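Laltance Dispensary
Frequently Asked Questions

Visiting the store

What do I need to bring?
A valid, unexpired government photo ID. A driver's license, state ID card, passport or military ID all work. We can't take a photo of your ID on your phone, a paper temporary license without the old card, or a student ID. We check at the front desk every visit, even if you were in yesterday.

How old do I have to be?
21 or over for adult-use purchases. Registered medical patients who are 18 to 20 can shop the medical counter with a current card and matching ID.

Can I bring my kids or wait with someone under 21 in the lobby?
No. State rules don't allow minors past the front door, and that includes babies in carriers. If you have children with you, order ahead and ask about curbside pickup.

What about my dog?
Service animals are welcome. Pets have to stay home.

Where do I park?
The lot behind the building is shared with the tile shop. Use any space on our side of the yellow line. Spaces by the tile shop's loading door are theirs until 5 p.m. and they do tow. Street parking on Correa Street is free for two hours.

When are you busiest?
Friday after work and all day before a holiday weekend. Weekday mornings are quiet if you want more time with a budtender.

Ordering and payment

Can I order online?
Yes. Pick your items from the menu, choose a pickup window and wait for the text that says your order is ready. The first text only means we received it. We hold orders until close on the same day, then everything goes back on the shelf.

Do you take credit cards?
No. We take cash and debit. Debit purchases need your PIN and carry a small bank fee that shows on the screen before you approve it. There is an ATM in the lobby.

Are the prices on the menu the final price?
Menu prices for adult-use items do not include tax. Tax is added in the cart, so the total at checkout is what you pay at the register. Medical patients see their own pricing after they sign in.

Can someone else pick up my order?
Only a registered caregiver picking up for a medical patient. Otherwise the name on the order has to match the ID at the counter.

Do you deliver?
Not yet. We have applied for a delivery permit and hope to start in November. We'll post the delivery area and the minimum order on this page when we have them.

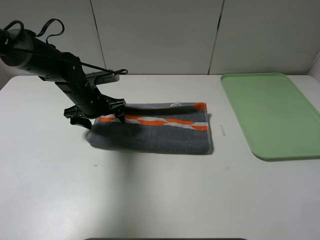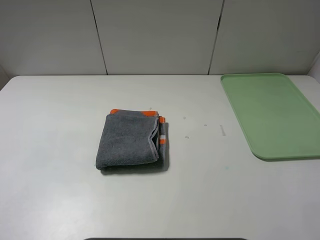 Tiltivine Rewards

How do I sign up?
Give your phone number at the register or check the box when you order online. It's free. You have to be 21 or a medical patient to join.

How do points work?
You earn one point for each dollar spent before tax. At 2,000 points you can trade them for up to 67 dollars off a single purchase. Smaller rewards are listed in your account under "My Points."

Do points expire?
They expire after a year with no purchases. Any purchase starts the year over.

Can I combine points with a sale?
Points can be used on sale items. They can't be used together with the senior, veteran or medical discount. If more than one discount applies to you, the register picks the larger one.

I forgot to give my number. Can I still get the points?
Yes, bring the receipt back within seven days. We can't look up a cash sale without it.

Why did I stop getting your texts?
You may have replied STOP at some point, or your carrier may be filtering us. Reply START to any old message from us, or ask at the register to have your number added again. Turning off texts does not affect your points.

Products

Is everything tested?
Every product we sell has passed testing at a licensed lab. The batch number is on the label. If you want to see the full results, give the batch number to a budtender and we'll print them or email them to you.

What is Stundura?
Stundura is our house line of flower and pre-rolls. It is grown for us by a licensed farm in the valley and packed in child-resistant jars. Strains change with the harvest, so something you liked in spring may be gone by fall.

How do I pick an edible if I've never tried one?
Tell the budtender it's your first time. Start with the lowest dose on the shelf and wait at least two hours before deciding whether to have more. Edibles take longer than smoking and last longer too. Don't mix them with alcohol, and don't plan to drive.

Can you give me medical advice?
No. Our staff can tell you what is in a product and how it is used. Questions about a health condition, pregnancy or prescriptions should go to your doctor or pharmacist.

How should I store things at home?
Keep products in the original package, out of the light, and locked up away from children and pets. Gummies melt together in a hot car.

Returns and problems

Can I return something I didn't like?
We can't take back opened products because of taste or effect. Choose a smaller size if you're trying something new.

My vape cartridge doesn't work.
Bring it back with the receipt and the package within 5 days. If it's defective we'll exchange it for the same item, or for one of equal price if we're out. Batteries have their own maker's warranty and we have a list of contacts at the counter.

My online order was missing an item.
Call the store the same day and have your order number ready. Check the bag before you leave if you can, it's much easier to fix at the counter.

I left something in the store.
Lost items are kept in the office for 30 days. Ask for the manager on duty.

Other questions

Are you hiring?
Open positions are posted on the careers page. You need to be 21 and hold a current worker permit before your first shift. Please don't drop off paper applications at the front desk.

Can I take my purchase out of state?
No. It's against federal law to carry cannabis across state lines, even into another state where it is legal.

Can I smoke in the parking lot?
No. Public use is against state law and it puts our license at risk. That includes sitting in your car.

Who do I contact about a complaint or a question not listed?
Write to our store manager, Golshifteh Mirzaei, through the contact form, or ask for extension 943 when you call. She is in the office Thursday through Monday.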